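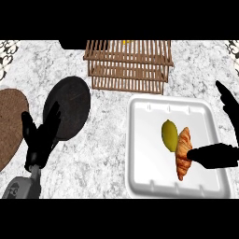 Gallery: The Boscombe Kitchen Set

Welcome to the gallery page for Boscombe, our simulated kitchen for two-armed robots, and thank you for stopping by! We get a good many letters from people who have read the feature list and would like to know what it's like to spend an afternoon in there, so we've put together a page for looking and lingering. Boscombe comes from Rurnent, a small outfit in Jilton, and most of it was built by Fouad Ghoneim (kitchens, props, lighting) and Bouchra Tazi (arms, contact, everything that has to touch something else).

Croissant and fruit, tray task
Two arms over the marble counter, with the right gripper's lower finger up against the croissant and the left gripper empty. Fouad spent most of January on pastry, and we're very fond of those flaky layers. The yellow-green fruit lying right beside it makes for a snug bit of work, and customers tell us they like to begin with this one.

The white tray
Big, glossy, rounded at the corners, with a raised rim and little tabs along it. You'll meet it in a lot of our tasks, and it can be moved, swapped or taken out altogether from the layout file (one line, and there's a commented copy in the starter folder).

Dish rack and counter
The slatted wooden rack stands at the back, out of the way of the tray but well within the spirit of a lived-in kitchen. Over on the left are the brown oval mat and the dark round board, and behind it all a bit of the scrolled black-and-white backsplash that Bouchra picked out and has defended ever since. If it's too busy for your taste, there are plain walls in the same folder.

What you get
The standard set has 523 props and 1158 ready-made layouts, and a license covers 2 workstations. We save each run with its camera views and joint positions, and you can replay it at whatever speed suits you. Most people are up and running in an afternoon, though do set aside around 1000 megabytes for the textures before you start the download.

Coming next
The Rønning pack, with a narrower counter and a good deal more crockery, is being tested now. If you'd like to try it early, write to Bouchra through the contact form and tell her a little about the arms you use. She reads everything, and she does write back, usually with questions of her own.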